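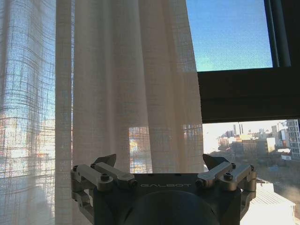
Suchbegriff eingeben Suchen

Woher weiß ein Roboter, was ein Vorhang ist?

Gar nicht. Jedenfalls nicht so wie du. Die Kamera an seiner Hand liefert ihm nur Zahlen: für jeden Bildpunkt ein paar davon, die sagen, wie hell und wie bunt es dort ist. Daraus muss ein Programm etwas Brauchbares machen. Unseres heißt Bririco und hält sich für ziemlich schlau.

Stoff ist für Bririco eine Zumutung. Eine Tasse bleibt eine Tasse, ein Vorhang sieht nach jedem Zupfen anders aus. Dünner Stoff ist noch gemeiner, da scheint nämlich die halbe Stadt durch. Gehört der orange Fleck zum Vorhang oder zu einem Haus weit draußen? Nesma Hajji hat dem Programm 3.680 Bilder von Falten und Säumen gezeigt. Danach hielt es 46 davon immer noch für Hauswände. 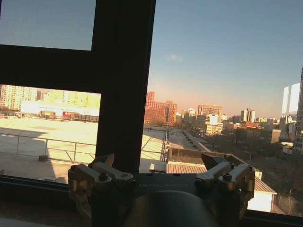 Dann kommt die Planung. Das Programm zerlegt »Vorhang zuziehen« in fünf kleine Schritte: Saum suchen, hinfahren, Finger schließen, ziehen, loslassen. Nach jedem Schritt schaut es wieder auf die Kamera - und wenn der Saum inzwischen woanders hängt, rechnet es eben neu. Beleidigt ist es dabei nie. Das unterscheidet es von Edgars Rebane, der den Teil mit dem Loslassen programmiert hat.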